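Robot money: what Ludport's kitchen lab plans to buy next

I stopped by the Ludport lab one morning in November, mostly because I'd heard they were getting ready to spend money again and I'm nosy about that kind of thing. Loukia Tzanetos runs the purchasing side, and she had the shopping list open on her laptop before I'd even found a chair.

The short version: the lab wants a second arm, and it wants it before the next round of tabletop work gets going. The group is teaching its robot to handle ordinary kitchen stuff, mugs and bottles and toy fruit, and one arm means one line of people waiting to use it. Loukia has quotes from two suppliers, Arnow and Kourkoulas. She wouldn't give me the totals (I did ask, twice!) but she did say the arm itself is the easy part of the budget. What eats the money is everything hanging off it: grippers, cables, mounts, small cameras, spare fingers.

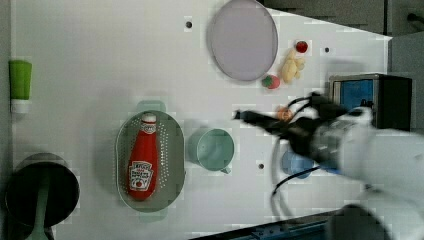

Fingers in particular. I'd always pictured a gripper as something you buy once and forget, and Spyros Dimitriou laughed at me pretty hard for that. He does the day-to-day running of the setup and he wants three full sets of fingers in the plan from the start, plus enough cable to redo the whole run if one gets chewed up in a joint. Arnow sells the sets on their own. Kourkoulas only bundles them with a service contract, and the contract runs 24 months whether you need it that long or not. You can guess which one Spyros is rooting for.

Loukia is leaning the other way, for now. Her worry is downtime. If an arm has to go back to the shop and there's no loaner, the table just sits there, and people still have to be paid. Kourkoulas has promised a loaner in writing. Arnow has said “we'll see what we can do,” and she read that line out to me in a voice I won't try to spell.

Then there's the prop budget, my favorite part of the whole visit. It's tiny. Loukia has put down $591 for the year, and that has to cover dishes, cups, colanders, play food and anything made of cloth. Soft things are where she'd like to spend a bit more. A felt ketchup bottle with a stitched label gives under the fingers in a way a hard plastic one doesn't, and Spyros would like to have more objects like that in the mix before anybody signs off on new grippers. His thinking is that you should pick the fingers after you know what they'll be squeezing. Makes sense to me – though it does push the order back a few weeks.

They've also talked about a software package called Mitus to keep track of parts and hours. Right now it's a spreadsheet with up to 100 rows, depending on who's been tidying it, and Loukia says she can live with that for another year if it frees up cash for a spare wrist camera.

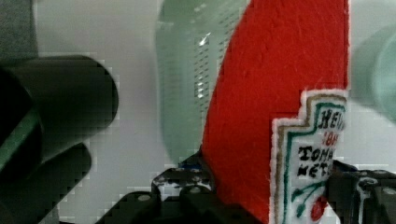
What happens next

Both suppliers have been asked to send revised quotes with the fingers and the loaner listed as separate lines. Loukia wants to compare those side by side before she takes anything upstairs, and Spyros is writing up the list of objects the new arm has to be able to pick up. I'll check back once the order goes in.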